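Hakmont student robotics club – paper folding station, pre-session checklist
Checked by Wagner Bastos. Tick each line before anyone picks up a gripper.

1. Red table – OK
Nothing on the surface except the sheet being folded. Spare stock stays in the Stakance tub. Wipe any glue marks before the next pair starts.
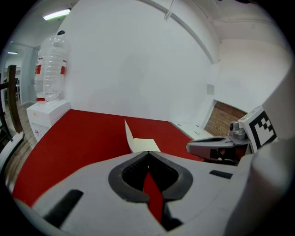 Page last changed: February, 4:40 pm

2. Water dispenser – COMMENT
It stands too close to the folding table for my liking. Check the jug is seated and the floor is dry. No cups on the red surface. I have asked for it to be moved 800 mm along the wall – still waiting.

3. Cables on floor – ACTION
One white and one black, both running out past the front edge of the table. Tape down or reroute before the session. The operator looks at the paper and won't be watching their feet.

4. Grippers, left and right – OK
Marker faces clean and square on their mounts. Fingertip pads not lifting. Green light showing on both units before the first fold. Sleeves pushed up past the wrist.

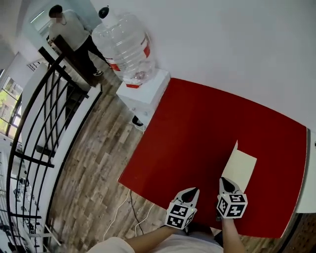 5. Stair railing side – OK
Onlookers stay by the handrail, bags off the walkway. Leave the doorway clear.

6. Paper – COMMENT
One sheet at a time, cream stock, 300 per carton. Corner folds are holding up better than centre folds. Sheets with an old crease go in recycling, as they spoil the trial for the Darkell scoring. 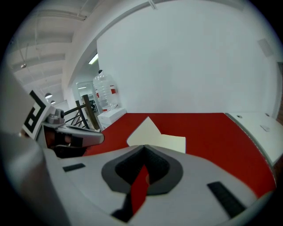

7. Pack-up
Grippers back in the Mishra case, batteries out. Log the trial count on the sheet (we finished on 1175 last time). Lights off, 2 signatures.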